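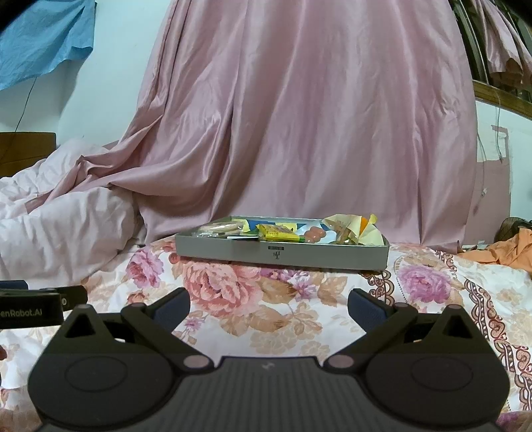
How many demonstrations does a student club need before a pick-and-place policy is any use?

A few hundred clean ones will usually get you a single task with a single kind of object. Mixed objects, soft packets and changing backgrounds all push the number up, and how varied your recordings are matters at least as much as how many you have.

Forum > Clubs and Competitions > Manipulation

Thread: Snack tray task for the Vukix student challenge, handheld gripper data

itzel_l
Posted 19:40
Hello all! Skisurmont Robotics Club here, six of us, first year entering Vukix and having a brilliant time. Our task is the snack tray: pick one named item out of an open tray of mixed snacks and put it down beside the tray without dragging everything else out with it. We record with the handheld gripper and train in the club room on the machine we share with the drone lot.

We hit 813 demonstrations last night. Success on the real arm (we call ours Jeltasus, long story, involves a misprinted label) is 62 per cent on trays it has never seen. I'm thrilled with that, but it falls to bits on small wrapped packets, and I'd love to hear what other clubs did to get over that hump.

Things we've tried so far: slower closing, coming in at a slant, and splitting the episode so the approach and the grasp are labelled separately. The slant helped. The slow closing made it worse, which I still can't explain.

Itzel

quezada_m
Posted 20:02
62 per cent on unseen trays in your first year is really good, well done! Ours took until April to get near that and we only had rigid boxes.

First question from me: are the packets all the same way up when you record? We found out embarrassingly late that whoever filled the tray was laying everything label up, neat as a shop shelf, and the policy had learned shop shelves.

itzel_l
Posted 20:10
Ha, no, we tip things in. There are crumpled wrappers heaped at the right-hand end of the tray in the picture at the top, next to the round reddish-brown ones, so it's as messy as any real snack drawer. What we haven't varied much is the tray itself. It's nearly always that grey cardboard one.

Apolinar S
Posted 20:31
I'm going to be the grump. Recording on a flowery sheet with a pink curtain behind is making life hard for yourselves. Start on a plain table with a plain mat. Get the grasp working to ninety-odd per cent, then add the pretty backgrounds. You're asking one small model to learn roses and wrappers at the same time, and I'd bet a good part of your failures are it looking at the wrong thing.

We did it in stages for our mug task and I'd do it the same way again.

quezada_m
Posted 20:38
Disagree, and fairly strongly! We did the plain mat first. It looked marvellous for weeks. Then we moved the arm to the hall at Pisharody for the friendly round and the floor had a pattern and it simply would not go near the object. We ended up throwing most of the mat recordings in the bin. Busy bedding is a gift if you've got it. Record on the bed, record on the kitchen worktop, record on the stairs if you can keep your balance.

Apolinar S
Posted 20:45
You threw them in the bin because you had only mat recordings. I said stages. Mat first, then mix, keep both.

quezada_m
Posted 20:47
Fair, that's a different claim from the one I was arguing with. I'd still go mixed from the first evening.

jaq_maldonado
Posted 21:15
Mentor for a school team, so smaller budget and shorter attention spans (mine included). Can I drag this back to the small packets? I don't think it's the background at all. Look at how thin the sealed edge on a wrapped snack is. If you come straight down with the fingers wide open you push the packet along the bottom of the tray before you've got hold of anything. With the slant, one finger gets under the edge first. So your slant result makes complete sense to me, and so does the slow closing being worse — a slow close gives the packet longer to slide off.

What worked for us was teaching the students to pinch the sealed edge and never the fat middle. Everyone has to do it the same way or the model averages you all out and grabs at thin air. We wrote EDGE on a sticky note and put it on the tray table.

Jaqueline

itzel_l
Posted 21:22
Oh, this is so useful. I've just gone back through a batch and we're all over the place. Two of us pinch the edge, Macario's namesake in our club (hello if you're reading, different Macario) grabs the middle every time, and I seem to do whichever is nearest. I'm putting a sticky note up tomorrow!

hcortes
Posted 21:50
Adding one from the hardware side. Check the opening width you start each episode with. We used to begin some with the fingers shut and some wide, depending on who had picked the gripper up, and the first half second of every recording was rubbish as a result. Now we always start open, a steady hold, then go. It's dull advice and it gave us more than any change to the network.

Also clean your finger pads. Crisp grease is a real thing and it makes a sealed packet slippery as anything.

Apolinar S
Posted 22:04
Seconding the pads. And I'll soften a bit on the backgrounds having thought about it over dinner: if you've already got 813 on mixed backgrounds, don't throw any away to please me. Do one plain-mat evening of nothing but small wrapped packets, edge pinch only, and add it in. If the number doesn't move you can tell me I'm wrong in front of everyone.

quezada_m
Posted 22:06
I'll be first in the queue.

itzel_l
Posted 22:18
Deal! Plan for the next session, then:

Start every episode with the fingers open and held steady.
Edge pinch only, all six of us.
One batch on a plain mat, one batch on the flowery bedding, same packets in both so we can compare properly.
A second tray, different colour and a bit deeper.

One thing I'm still unsure about. Do you name the item in the instruction by colour or by what it is? We've been saying "yellow packet", but there's a small yellow one near the middle of that tray with a bright yellow printed one right beside it, and I don't think our wording tells them apart at all.

jaq_maldonado
Posted 22:25
Size and colour together. "Small yellow packet." If you have two that a person would have to ask about, the model hasn't got a chance. We let the students argue it out: one reads the instruction aloud with their back to the tray, another points. If they point at the wrong one, the wording gets changed. They love it.

hcortes
Posted 22:31
The pointing game is excellent, stealing that.

We use what it is plus where it is, "crackers on the left", but that goes wrong the moment somebody turns the tray round, so I wouldn't hold it up as a model.

itzel_l
Posted 22:40
Going with size and colour, and we'll relabel the old yellow ones over the weekend. That's a lot of relabelling, but we've got biscuits (plenty of biscuits, for obvious reasons). I'll post the mat versus bedding numbers in this thread once the training run finishes. Thank you all so much, I came on here expecting one reply!

quezada_m
Posted 22:44
Post the failures too please, a few clips if you can. I always learn more from the ones where the whole tray goes over.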